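From: Ivan Zinchenko
To: packing-automation list
Subject: Re: Re: what happens to the people on the line?

Hi all,

Long answer coming, sorry, but this is my favorite subject at the moment.

> We run two benches closing and checking spray bottles by hand, and
> management wants to try arms on one of them next year. My crew keeps
> asking me what they will be doing once the arms are in. I don't have
> a good answer. Has anyone here been through it from the shop side, and
> not from the brochure side?
> Derkeo, line 2

Yes! We're in the middle of it at Wodach, and I came from the shop side myself (nine years at the bench before I moved over to the project). The biggest change so far is that the bench people have become the teachers. They do the job with grippers in their hands, the recordings go into training, and the arm learns from those. So the person who knows how a trigger head likes to sit is suddenly the person everyone wants to talk to, and I love that.

We started with the spray bottles because they look easy and are a pain. The head is all odd angles, it never lies the same way twice, and you have to grip it somewhere that leaves the collar free for the neck. Our target for the first round was 230 good recordings, and we're going for 2000 before the arm goes anywhere near the real line.
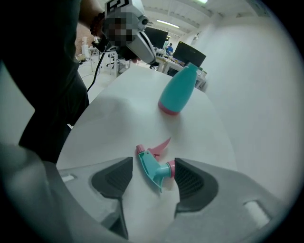

Trigger head and bottle on the table, grippers in hand.

What it changes in the day: people rotate, 2 hours of recording and then back to their normal bench. Recording is slower work than packing, and more tiring in the head. You have to move cleanly and on purpose, and some of our fastest packers hated it at first. They're used to flicking a head around with two fingers without looking, and with a gripper you can't. Give them time – ours got good at it, and they started arguing about the best approach angle over lunch, which was great to hear.

A few things I'd push for if I were you:

Get the recording hours counted as regular paid hours with their own rate target. We forgot this, and for a month the recorders looked bad on the output sheet.

Let the crew say when a recording is bad. They see a sloppy grip long before the engineers do.

Ask in writing what happens to the second bench. We have 24 people in the area and a promise that covers all of them through next December. After that I don't know, and I told them so. A couple of them are worried, and I wouldn't try to talk them out of it.

Norðdahl went a different way and bought a ready-made cell, so if anyone from there is reading, please jump in – I'd love to compare. And I still have our rotation sheet from the Rulitport trial if you want it, just write to me off list.

Ivan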